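小柜子，大用处：聊聊桌面收纳这件小事

各位老朋友、新朋友，见信好。

二月过得飞快，上一期通讯寄出去以后，我们陆陆续续收到了69封回信，有问木料保养的，有问开放日几点开门的，还有一位读者寄来了满满两页手写的信，讲她怎么把外婆留下的针线盒改成了放遥控器的盒子。信我读了两遍，写得真好，下一期如果她同意，我们想摘一段登出来。不过回信里问得最多的，还是同一件事：桌上的零碎东西到底该怎么收？所以这一期我就不讲大件家具了，专门坐下来，泡壶茶，跟大家慢慢聊聊桌面上的小柜子。

先说说我自己的桌子吧，也好让大家心里平衡一点。我在Bulholm的工作间待了这么些年，天天跟人讲收纳，可我自己那张桌子，上个月乱得连放杯子的地方都没有。收据、卷尺、半包没吃完的饼干、不知道哪个柜门上拆下来的铰链，还有孩子落在我包里的弹珠，全堆在一起。每天早上七点多进门，第一件事就是用胳膊把东西往边上一推，腾出一块地方来干活，到了傍晚再推回去。这样推来推去推了大半个冬天，直到有天一颗弹珠滚到地上，害我趴在工作台底下找了好半天，我才下决心给自己也添一个两层抽屉的小木柜。

选柜子的时候，很多朋友一上来就问尺寸，其实我更愿意先问一句：您打算往里头放什么？请您先把桌上的东西全部拿出来，一样一样摆开，看看到底有些什么。天天要用的放一堆，隔三差五才用的放一堆，剩下那些连自己都说不清为什么留着的，也放一堆。最后这一堆往往最大（我那一堆里有四把开不了任何锁的钥匙），收拾起来也最费心思。不必急着扔，找个信封装好，写上日期，过几个月再看，大多数时候您连信封都不会打开。

两层抽屉，我的习惯是上层放手边的小工具、笔、便笺纸，下层放成包成袋的东西，像茶包、小零食、备用的电池什么的。有人喜欢反过来，也没什么不对，只要家里人都记得住就行。抽屉里头最好再隔一隔，用硬纸板折几道就够了，不用专门去买。圆的东西，小球啊、弹珠啊，一定要给它单独留一格，不然每拉一次抽屉就咕噜噜响一次，响得人心烦。

再说说把手。这个问题上一期就有人来信问过，当时版面不够，我只回了两句，心里一直过意不去。我个人很喜欢浅色橡木配黑色的金属横条把手，一浅一深，放在灰色的台面上尤其好看，看着清爽，手指一勾就能拉开，上了年纪的人用起来也不费劲。圆钮自然也好看，可是小抽屉上装圆钮，手上沾了油的时候容易打滑。之前Peng在我们店里试过好几种把手，他手大，试来试去还是觉得横条的顺手。装的时候记得先把两个抽屉关严了再比着画线，画好以后退远几步看看，别光凑在跟前看，凑近了总觉得是平的。

有读者问，柜子一定要贴着桌边、摆得方方正正吗？我看不必。桌子够大的话，把小柜子稍微斜着放一点，抽屉正对着您平常坐的那一侧，伸手就能拉开，比规规矩矩靠着墙反倒好用。只是别忘了给抽屉留出拉开的余地，前头别挡着瓶子杯子。我见过太多人把柜子摆得漂漂亮亮，前面却堆了一排东西，每次开抽屉都得先搬一遍家，没几天也就懒得开了。

小柜子旁边，我总建议大家再配一个浅浅的托盘，米色、灰色的都行，不用讲究。托盘是给那些“等会儿还要用”的东西准备的，比如喝到一半的汽水、刚拆开的零食盒、孩子玩到一半的小球。白天随手往托盘里一放，晚上睡前花两三分钟，该进抽屉的进抽屉，该扔的扔。汽水瓶就不要往抽屉里塞了，横着放总归叫人不放心，盖子没拧紧的话，整层抽屉都得遭殃。我吃过这个亏，一叠刚写好的卡片全泡软了，只好重新写过，写得手都酸了。

说到这里，不得不提一提Bastien Pons。他是去年秋天来我们这儿学做小木作的，头一个月光是打磨抽屉的侧板就磨坏了好几块，脾气倒是极好，从来不急。这一批小柜子的抽屉，大半是他一个一个试过推拉的，推着发涩的就拿回去再修，修好了再试。他有个办法我觉得很值得学：在抽屉底部的滑道上薄薄擦一层蜡，就用家里点剩下的白蜡烛头，擦完来回拉个十几下，再用干布抹一遍，拉起来就又轻又顺。家里有老抽屉的朋友不妨也试试，花不了几个钱。

木头的保养，也有不少人问，我就一并说了。平时用拧得很干的软布擦，顺着木纹擦，擦完敞着晾一晾。不要用厨房里去油污的喷剂，那个对木头太凶。茶杯底下垫一张杯垫，柜子顶上也是一样，别看上面平平整整的，好像天生就是用来放杯子的，热杯子搁久了照样会留一圈白印子。万一真留下了印子，先别慌，也别拿砂纸上去就磨，带过来给我们看看，多半有办法。冬天屋里开着暖气，柜子离暖气片远一点，木头跟人一样，烤久了也会难受。

接下来是几件实在的事。这批两层抽屉的小木柜，工作间一共做了58个，已经有几位老顾客先订下了，剩下的开放日当天摆在前厅，大家可以自己来拉一拉、摸一摸，拉着不喜欢也没关系，喝杯茶再走。想单独要把手的，可以到Skoltine的柜台那边挑，黑色的横条把手他们常年备着，螺丝也一起配好。Bovix那边今年答应帮我们送货，近处的当天下午就能送到，远一点的请多等两天，箱子里会垫好旧报纸，旧报纸请不要急着扔，擦玻璃很好用。

还有一件高兴事要告诉大家。去年底我们办的“清一清抽屉”旧物交换，前前后后换出去543件东西，从铅笔盒到台灯都有，有一对夫妻换走了一整套旧茶杯，后来又抱着两盆绿萝回来道谢，绿萝现在就摆在窗台上，长得比我们谁都精神。今年春天还想再办一次，地方还是老地方，时间定下来我会写在下一期里。要拿来换的东西请先擦干净，缺零件的也可以拿来，写张纸条贴在上面说清楚缺了什么就好，总有手巧的人看得上。

顺便回答一位读者的问题：孩子不肯收玩具，怎么办？我没有什么高明的主意，只能说说我们家的做法。我让孩子自己挑一层抽屉，归他管，里面怎么放我一概不过问，哪怕他把袜子和弹珠放在一起。另外一层归我管，他也不许动。两个人互相检查，谁的抽屉关不上，谁就去倒垃圾。到现在为止，倒垃圾的多半是我。

我们的通讯如今已经寄给最多4000户人家了，印到这个数，印刷机旁边那位师傅都认得我的声音了。如果您家里收到了两份，请把多的那一份送给邻居，或者垫在抽屉底下，尺寸刚刚好。如果您也拍了自家桌子收拾前后的照片，欢迎寄来，写上您怎么分的抽屉、放了些什么，字写多写少都不要紧，我最爱看这些。

开放日那天早上九点开门，茶水管够，Bastien会在前厅教大家给抽屉擦蜡，想学的朋友可以把自家的旧抽屉抱来，单抱一个抽屉就行，不用连柜子一起搬。我会在门口那张桌子旁边等着各位。

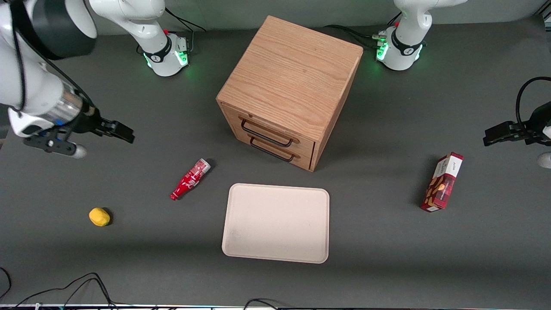
抱抽屉来的朋友，请在抽屉背面用铅笔写上自己的姓，上回有两家的抽屉长得一模一样，抱错了，过了一个礼拜才换回来。停车还是停在后院，进门靠左，轻一点关车门，隔壁的小娃娃上午要睡觉。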